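Wurnach Event Tent Guide
Section 5: Wind watch and clearing the tent

This section applies to every public event held under a Vurkholm tent. Read it with Section 4 (Anchoring) before the doors open.

Before the audience enters

1. Name one person as weather lead for the show. The weather lead has no other duties until the tent is empty.

2. Fix the wind gauge to the top of the king pole bracket and switch on the display at the box office. Wait for the reading to settle.

3. Check the forecast for the site and write it in the day log with the time.

4. Walk the stake line. Any stake that has lifted or leans toward the tent must be pulled and reset in fresh ground.

5. Open each exit flap fully and tie it back. Seating for up to 420 people needs all exits in use.

Caution: Do not admit the public if the gauge is missing or shows no reading. A phone app does not replace it.

During the show

6. Read the gauge every 5 minutes and log the figure.

7. If a gust reaches 30 miles per hour, stop the show. Bring up the house lights and have the announcer read the card in Appendix B, word for word.

8. Clear the ring side rows last. Send people to the assembly area upwind of the tent, well away from guy lines and parked trailers.

9. Keep staff out as well. Nobody goes back in for props or bags until the weather lead signs the log.

Note: The alarm on the display is set at the factory. To change it, hold the side button until the number flashes.

After the show

10. Sweep the seating, empty the bins and close the flaps.

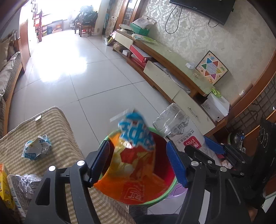
Can the show restart once the wind drops?
Only after 30 minutes with no gust above the limit, and after the stake line has been walked again as in step 4.

11. File the day log with the site permit. Inspectors may ask to see it along with the anchoring record.

Replacement log sheets are part number 176.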